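**From:** Lerato Coetzee
**To:** evlow-disassembly list
**Subject:** Re: [evlow] Socket lever results, and a question on the success numbers
**Date:** December 2025

Hi Oğuzhan, hi all,

Thanks for reading the draft so closely. Replies under your points.

> On Tuesday Oğuzhan Öztürkmen wrote:
>
> I have read the Mokska draft twice now and I still can't tell what counts as a success for the CPU task. Table 2 says the policy was trained on 120 demonstrations and tested on 30 trials per condition, but is a trial a success when the lever is up, when the chip is out, or when the chip is sitting in the fixture? These are very different things. Our own numbers at Zadov drop a lot between the first and the last.
>
> Second, you say the tower was "re-placed" between trials. By how much? If it goes back against a stop every time, then I am not sure the vision part is doing much.
>
> Third, is the Liao baseline run with the same cameras?

On the first point, the draft is unclear and I will fix it. A trial is a success only if the chip ends up lying on the fixture. Lever up with the chip still in the socket is a fail, and so is a chip that gets lifted and then dropped inside the case. We logged the stages separately, so I can give you the split. With the force input on, the 30 trials had 6 fails. All of those got the lever up and went wrong afterwards, at the lift. With the force input off, most of the fails came before that, at the lever itself, where the fingers slid off the end of it and the arm carried on with the rest of the motion as if the lever had moved.

Sigrun has argued for a while that we should report by stage and drop the single figure. I was against it for space reasons but I think she is right, and your question settles it. Table 2 will become two tables.

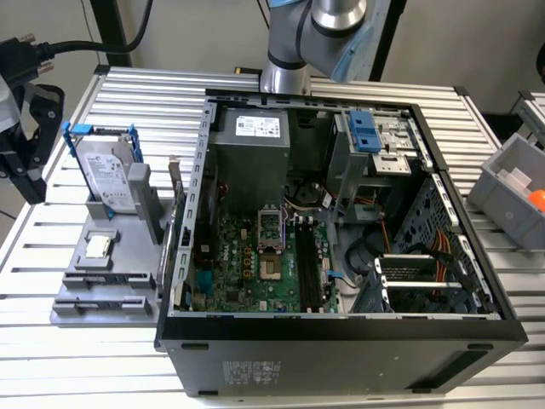 *CPU task on the Mokska cell: tower on its side, socket bracket open, chip on the fixture to the left.*

One thing the text leaves out is how the fixture is used. The chip is put down flat on it, and the drive goes in upright, still in its blue carrier. The policy is not told where the fixture is. It was in the same place in every demonstration, so you should read the placing step as learned for that one position and no other. Chunhua moved it a short way in September to see what would happen and the arm put the chip down where the fixture used to be. That belongs in the limitations section.

On the second point, there is no stop. The tower was put down by hand inside a taped rectangle and turned a little either way. We did not measure the pose each time, which I regret, but the overhead recordings are all kept and Ketsara is working the poses out from those. She has got through the force-on condition. There is no sign so far that the fails bunch up at one end of the rectangle. I'll post the plot when the other condition is done.

I would not claim more than that about the vision part. All the trials used the same case and the same board. We have tried a second make of tower only informally, and the policy reached for the wrong place on the board often enough that we stopped.

On the third point, yes, same cameras and same crop. The Liao baseline also got the same demonstrations. It did not get the force input, as the released code has nowhere to put it. Somebody could fairly say that this makes the force-off condition the proper comparison, and in the next version I will put those two rows next to each other.

The logs for all conditions, including the drive and memory tasks, come to 1,113 episodes. They are on the group server under the Mokska folder, with the stage labels in a separate file. The labels for the memory task were done by one person only, so please treat them with some care. If you find one you disagree with, send me the episode number and I will have it looked at again.

Could you send me the Zadov split by stage as well, if you are free to share it? I would like to know whether your drop is at the lift or at the placing. If it is at the lift, we may be looking at the same problem, and Sigrun has some finger pads she wants to try.

Regards,
Lerato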